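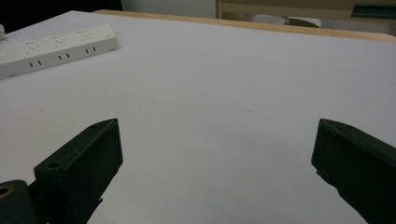 *작업 시작 전의 흰 작업대. 집게는 벌려 둔 상태, 멀티탭은 안쪽에.*

## 손잡이형 집게로 포장 동작 기록하기: 처음 맡으신 분들께

Bundari 포장실에 Gernora 자동화 라인이 들어온다는 이야기는 다들 들으셨지요. 6월부터는 우리가 평소 하던 손동작을 집게로 직접 기록해서 라인에 넘겨주는 일이 하루 업무에 들어갑니다. 저도 첫날에는 손에 쥐가 날 만큼 힘을 주고 잡았는데, 며칠 지나니 가위 쓰는 것과 별로 다르지 않더라고요. 그러니 너무 겁먹지 마시고 천천히 따라와 주세요!

### 준비

1. 작업대 위 물건을 치우고 마른 천으로 한 번 닦습니다. 멀티탭은 손이 지나다니지 않는 먼 쪽 구석으로 밀어 둡니다.
2. 집게를 끝까지 벌렸다가 오므리기를 여덟 번 반복합니다. 중간에 걸리는 느낌이 있으면 그날은 쓰지 말고 Wahyudi Nasution 님께 가져다주세요.
3. 기록장에 작업 번호를 적습니다. 우리 조는 101번부터 씁니다.

### 기록하기

1. 집게를 벌린 채 작업대 가운데 위에서 시작합니다.
2. 부품을 집어 상자에 넣고, 다시 벌린 자세로 돌아옵니다. 여기까지가 한 건이에요.
3. 떨어뜨렸다면 그냥 주워서 이어 가셔도 됩니다. 실수한 건에는 기록장에 세모 표시만 해 주세요. (저는 첫 장이 온통 세모였답니다.)

속도는 평소 손으로 하실 때보다 조금 느린 정도가 좋습니다. 우리 포장실 목표가 모두 합쳐 3000건이고 지금까지 759건이 모였으니, 혼자 서두르실 필요는 전혀 없어요.

### 일은 어떻게 달라지나요

가장 많이 물어보시는 부분이라 아는 만큼 적어 둡니다. 상자에 부품을 넣는 반복 작업은 차츰 라인이 맡고, 우리는 검수와 라인 점검, 그리고 모양이 자주 바뀌는 소량 주문을 맡게 됩니다. 손목이 아프던 분들은 반기시고, 손에 익은 일이 없어진다며 서운해하시는 분도 계세요. 두 마음 다 이해가 갑니다. 점검 교육은 토요일 오전에 있고, 교육 시간도 근무 시간으로 올라갑니다.

### 마무리

집게는 벌린 상태로 보관함에 넣고, 기록장은 문 옆 선반에 꽂아 주세요. 충전기는 다음 조가 쓰니 멀티탭에 꽂힌 것은 빼지 말고 그대로 두시면 됩니다.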